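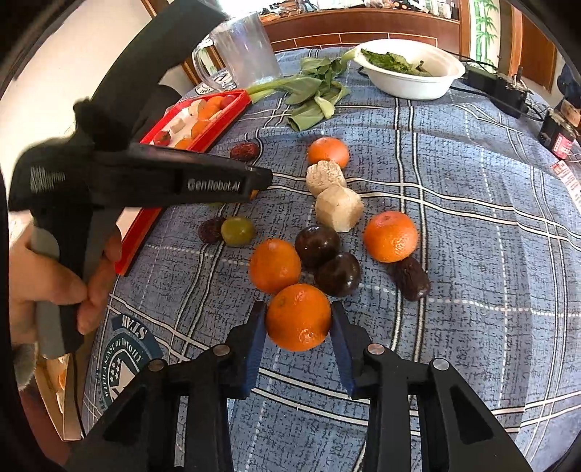

Re: [potluck-table] fruit and veg for Monday

Hi all,

Catching up on the list with my coffee, and yes, I have opinions about produce!

Quoting the earlier message first so it makes sense:

> Does anyone have a system for sorting the leftover fruit and
> vegetables after a get-together? Last time we put everything in
> one big bowl and by the end of the week the bottom layer was mush.
> Also, is it OK to keep dates with the mandarins? And do we need
> a tablecloth if we're using trays anyway?

Tablecloth: yes please. I'm a big fan of the blue plaid (the one with the big STARS emblem on it), mostly for the cheerful look of it, but also I'd much rather wash a cloth than scrub date goo off a tabletop. Ask me how I know.

For the sorting, I spread everything out on the cloth before deciding where anything goes. Mandarins, dates, tomatoes, cut pieces, the lot. It looks like a mess for a few minutes, but you can pick each thing up and give it a little squeeze, and the soft ones go in the eat-today pile.

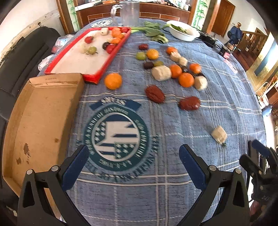
Then the trays. I like a rigid one with a rim for anything round, and cardboard only for dry stuff - it soaks up juice and the stains never come out. If yours has been through 2 or 3 parties already, send it to recycling. The Palumbo market usually has a stack of clean ones by the door if you get there before 17:00.

Peeled or cut things are a different story. Bananas and root vegetables I cover and put in the fridge right away, and whatever has been sitting out all afternoon goes in the compost. Dates are happy in a jar with a lid, so I'd keep them away from the mandarins, which do best with some air around them.

I can bring the jars on Monday if someone else has lids. Mine have wandered off again, and I suspect the Vistesier picnic.

Oh, and are we still doing soup with the tomatoes?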